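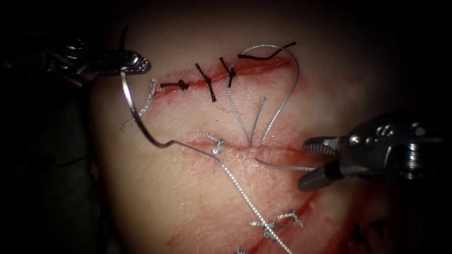 4. Equipment planning and cost allocation

4.1 Scope of the purchase

The budget for the suturing bench was divided into capital items, wear items and consumables. Capital items were the two instrument arms, the control console, the endoscope tower and the bench frame. Wear items were the wristed instruments, which have a limited service life and were bought through Numo on a separate order. Consumables were tissue pads, suture and needles. Early drafts of the plan placed instruments under capital items, and this understated the recurring cost of the bench by a wide margin.

Quotations were requested from Skestetis and Palumbo for the arms and console. Both met the workspace and payload requirements. The Palumbo quotation included installation but tied the buyer to a single instrument interface. The Skestetis quotation was higher at purchase and left the interface open. We selected the Skestetis system on the basis of total cost over the planned period, as described in Section 4.3.

4.2 Instrument sets

Each bench requires a needle driver and a grasper in use at the same time. The two do not wear at the same rate. Needle driver jaws lose grip on curved needles before any fault appears in the wrist, while graspers are usually retired for cable slack. Ordering them as matched pairs leaves usable graspers on the shelf. The plan therefore treats the two types as separate stock lines with separate reorder points.

The initial order covered 9 needle drivers and 4 graspers. One of each was held back as a reference instrument and used only for calibration checks. Instruments were logged by serial number at the start and end of each session, and retirement was decided by a grip test on a standard needle.

4.3 Pads and suture

Pad consumption depends on how many incisions a pad can carry and how densely each can be closed before neighboring stitches interfere. Figure 1 shows a pad in service. Several incisions are in use on the same surface, black and silver sutures are both present, and a new loop is being handled between the needle driver and the grasper beside knots that are already tied. Working a pad to this density lowers the cost per stitch, but it also changes the task. Existing tails can catch a moving thread, and the operator has less clear surface on which to place the needle.

For budgeting, we fixed a retirement rule of 22 stitches per pad. The planned total was 1000 stitches, which gives 46 pads when rounded up to whole units. Spare pads were charged to a contingency line and are not included in this total. Suture was costed by the length drawn, including discarded tails, and both colors were entered under one line.

Figure 1. Tissue pad during a suturing task, with the needle driver at left holding a curved needle and the grasper at right holding the thread. Interrupted sutures in black and silver remain on the pad.

4.4 Delivery and storage

Pads were ordered from Skenton in two lots, with the second lot due in September. Splitting the order raised the shipping charge but reduced the time pads spent in storage, where the surface can stiffen. Storage space was assigned to the project at no charge and does not appear in the budget. Instrument trays were purchased with the first lot and recorded as bench accessories. Service coverage for the arms was priced separately from the instruments and is treated in Section 5.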